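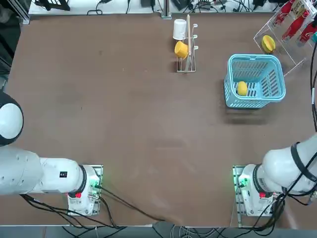 I've finally found a walk near Dirnthorpe that I want to do again and again! It starts at the back gate of the Park, follows the creek for a bit, then climbs 108 steps (there's a little sign at the bottom, so you've been warned) up to the Graltar lookout.

I went up at 5 in the afternoon and the colour of the hills was unreal. Magpies everywhere, gum leaves crunching, that lovely eucalyptus smell you only get in November.

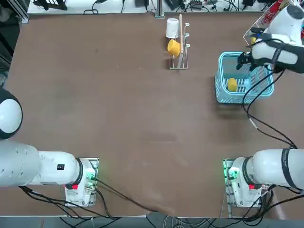
The way down is even better, I reckon. You come out through the old orchard and past a neighbour's goats, and the whole loop took me 57 minutes with plenty of stopping to look at things. My favourite part is the footbridge, where the water runs right under your boots.

Next time I'm going at 9 in the morning with a thermos, and I'll try the side track to Cutix Hill as well. Bring a hat!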